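Der Korb auf dem Tisch, oder: Wohin mit dem Kleinkram?

Bei mir fing alles mit den Taschentüchern an. Die Pappschachtel stand immer irgendwo, nur nie da, wo gerade jemand nieste, und daneben sammelten sich Stifte, Lippenpflege, die Fernbedienung, zwei Haargummis und die Post von letzter Woche. Ich habe lange gedacht, ich müsste einfach öfter aufräumen. Inzwischen habe ich einen geflochtenen Korb mit Fächern auf dem Tisch stehen, und seitdem ist es wirklich besser geworden (nicht perfekt, wir wohnen hier ja schließlich!).

Weil mich nach dem letzten Beitrag über Schubladeneinteilungen gleich mehrere von euch nach Tischkörben gefragt haben, schreibe ich mal zusammen, was sich bei uns bewährt hat.

Vor dem Kauf messen

Klingt langweilig, ich weiß. Aber mein erster Korb, den ich in Prurnelholm auf dem Markt mitgenommen habe, war innen so knapp, dass die Taschentuchpackung nur schräg hineinging und jedes zweite Tuch zerriss. Also: Packung ausmessen, oben gut einen Fingerbreit Luft dazurechnen und auch den Schlitz im Deckel anschauen. Ist der zu schmal, zerfleddern die Tücher, ist er zu breit, rutschen sie zurück in den Kasten. Innen am Schlitz mit dem Finger entlangfahren, ob irgendwo eine Spitze vom Geflecht absteht. Die kann man mit der Nagelschere abknipsen und mit ganz feinem Schleifpapier nachgehen.

Was kommt in die kleinen Fächer?

Meine Regel ist simpel: Nur Dinge, die an diesem Tisch auch benutzt werden. Bei uns sind das in einem Fach die Fernbedienung und ein Stift, im anderen Lesebrille und Handcreme. Schlüssel gehören in den Flur, Münzen ins Sparglas, und Medikamente haben in einem offenen Korb sowieso nichts verloren.

Meine Freundin Sigrún Þorgeirsson stellt in jedes Fach noch ein abgeschnittenes Stück Milchkarton, sauber ausgespült und mit Packpapier beklebt. Das habe ich sofort nachgemacht. Krümel und Bleistiftspäne fallen dann nicht ins Geflecht, und zum Saubermachen hebt man einfach den Einsatz heraus. Die Kante sollte etwas niedriger sein als der Korbrand, dann sieht man von der Pappe nichts.

Pflege, kurz und schmerzlos

Geflecht mag keine Pfützen und keine pralle Heizungsluft. Ich gehe alle paar Wochen mit einem weichen, trockenen Pinsel durch die Ritzen (ein alter Backpinsel ist ideal) und wische danach mit einem nur nebelfeuchten Tuch drüber. Danach ohne Tücher und Inhalt offen stehen lassen, bis alles durchgetrocknet ist, sonst riecht es muffig. Bei Flecken hilft ein Tropfen Spülmittel auf 100 ml lauwarmem Wasser, mit der Zahnbürste aufgetupft. Bitte nicht schrubben! Das raut die Fasern auf, und der Staub hält sich danach erst recht.

Und wenn der Korb auf einer empfindlichen Platte steht: Filzgleiter darunter. Ich hatte eine ganze Weile feine Kratzer auf dem Tisch und habe den Kater verdächtigt – es war der Korb, den wir beim Abendessen immer zur Seite geschoben haben.

Etwas Grünes dazu

Ein kleiner Sukkulententopf neben dem Korb reicht mir als Deko völlig. Der darf auch mal vergessen werden, braucht wenig Platz und lässt sich beim Abwischen mit einer Hand hochheben. 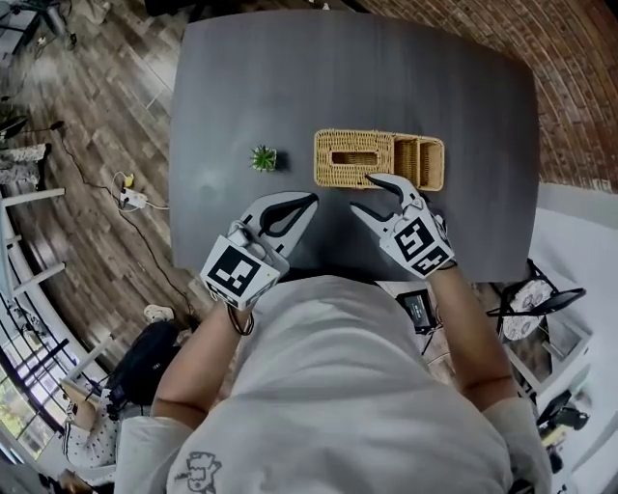 Gießen tue ich ihn übrigens nie auf dem Tisch, sondern in der Spüle, und er kommt erst zurück, wenn unten nichts mehr herausläuft. Wasserränder neben einem Geflecht sind doppelt ärgerlich, das zieht nämlich gern in den Korbboden. Im Mai darf der Topf dann ein paar Stunden am Tag nach draußen, erst einmal in den Halbschatten.

Noch ein Wort zu Kabeln, das gehört für mich zum Thema Tisch dazu. Eine Steckdosenleiste am Boden finde ich in Ordnung, solange die Kabel nicht quer durch den Laufweg gehen. Oddur Hjaltested hat mir gezeigt, wie er sie mit Klettband am Tischbein hochführt, und das hält bei mir jetzt schon den ganzen Winter. Klebeband hinterlässt dagegen Schmierränder, die man mit Speiseöl und viel Geduld wieder abreiben muss.

Wer den Korb lieber selbst einteilen will: Ein Stück feste Pappe, mit Stoff bezogen und stramm eingeklemmt, tut es für den Anfang. Zu breit zuschneiden und dann millimeterweise kürzen, bis es sitzt. Beim nächsten Mal schreibe ich über die Ablage im Flur, da liegt gerade wieder alles kreuz und quer.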